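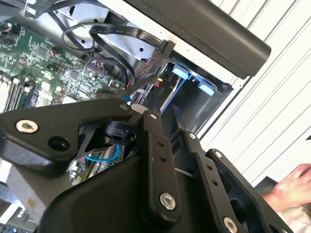

Desktop case on its side, with the motherboard and the dark memory slots in view.

Cleaning inside the computer

I do this job every year in March, at the kitchen table. First shut down, pull out the power cable and wait 2 minutes. Lay the case on its side, on a towel.

Touch bare metal of the case before you touch any part. Blow the dust with short pushes of air and keep the can upright. For the memory slots I use a soft paint brush, very dry.

The thin colored wires at the corner of the board come off easily, so make a photo of them before you start. My neighbor Ketsara Limsakul writes on small tape instead, also good.

Put the screws in a cup. Do not use the vacuum cleaner.

Fatos Atanasov, Wimville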